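Speaker notes – moisture in wood floors, and when to lay them
Győző Farkas, Redby
2 Mar 2019

Slide 1
Introduce myself, keep it short. State the scope: solid and engineered boards over a concrete slab. Heated slabs are a separate talk.

Slide 2
Wood takes up and gives off water until it is in balance with the air. Most of the movement is across the width of the board. Very little is along the length. Gaps in January and tight joints in summer are the same process running in two directions.

Slide 3
The Mazurek job. 80 square meters, one open room, slab poured 184 days before delivery. The contractor took the age of the slab as proof that it was dry. Age is not a reading. Show the meter log here and wait for people to find the high value by the north wall.

Slide 4
Finish. A gloss coat slows the exchange of moisture at the top face – it does not stop it. The underside is usually bare, so the board takes up water from below faster than it loses it from above. The edges rise and the board cups. 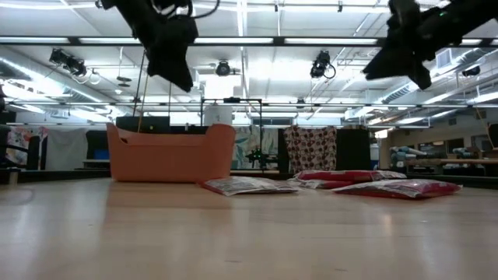

When should a cupped floor be sanded?
Only after the moisture content at the top and bottom of the board has evened out. Sand too early and the edges come off thin, then the board dries and ends up crowned.

Slide 5
Expansion gaps. Leave them at every wall and around door frames and pipes. Mention the Leltia repair: gap filled with hard mortar on 2 sides, boards lifted in the middle of the room.

Slide 6
Record keeping. Write down the air temperature, relative humidity, slab reading and board reading, all taken on the same visit. Leave a copy with the owner.

Skip slide 7 if we are running late. Handouts are on the table by the door.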